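Demonstration gathering (simulation)

From the Flilby open reference on robot learning

Demonstration gathering in simulation, also demo collection or just "collecting", is the making of example runs for a learning system inside a rendered room instead of a real one. A person steers a simulated arm through a task, the run is saved, and a policy is later trained to copy it. Closely tied to imitation learning. See also: teleoperation, behavior cloning, domain randomization.

Overview

One saved run is called a demonstration or an episode. Usual contents: camera views at each step, joint positions, the commands sent, a short text instruction, a success mark. Length varies with the task. Short pick-and-place runs are often under 35 seconds, drawer and door tasks longer.

Simulated collecting is cheap to reset. Objects go back to a start pose at the press of a key and nothing breaks. Main weakness is the gap to real rooms - contact, friction and soft things like cloth are still handled poorly by most engines.

Scene setup

A scene is built from a room shell (walls, floor), one or more pieces of furniture and a set of loose objects. Wall and floor textures get swapped between batches so that the policy does not lean on them. Plaster, brick, tile and bare concrete are all common. Object sets are kept small in early batches, and positions on the table are drawn at random within a marked zone.

Cameras come in two main kinds, fixed and wrist-mounted. Fixed views may take in a lot of wall and floor and only part of the work surface. Some groups crop these, others keep the whole view and let training sort it out. 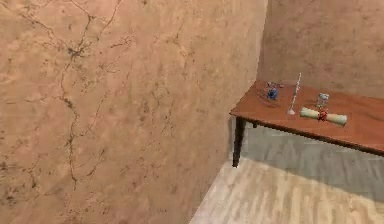 Simulated tabletop scene with cracked plaster walls. On the table, a white quill pen and a rolled scroll tied with red ribbon, among other small objects.

Thin upright objects are known trouble. A quill or candle tips over at light contact and the run usualy has to be thrown out. Rolled objects are easier to grasp across the middle but may drift if the physics step is too coarse. See-through objects cause problems of their own, mainly in depth views.

Collecting procedure

Typical order: load scene, randomize, read the instruction, steer, mark success or fail, reset. Input devices include game controllers, 3D mice, VR handsets and small leader arms. Leader arms give smoother paths but cost more.

The Brikbridge tabletop set, often used as a teaching case, was collected in blocks of 60 runs per operator with a break after each. Roughly 2,000 runs were recorded in all and 1,000 kept after review. Cuiping Duan, who wrote the review rules, had any run with a long pause cut, even where the task was finished. Later users have argued over this - pauses before a grasp may carry useful information about hard cases.

Review and filtering

Failed runs are normaly removed, though some sets keep them under a separate label. Other checks: dropped frames, objects passing through the table, instruction text that does not match the object moved. The last is the most common fault in sets with many similar items.

Tools

Falex - scene builder and recorder, keyboard and VR input.
Cheng - replay viewer, used mostly for review. Reads Falex files directly, other formats need converting.

Related pages

Action chunking
Camera placement
Reset policies
Sim-to-real transfer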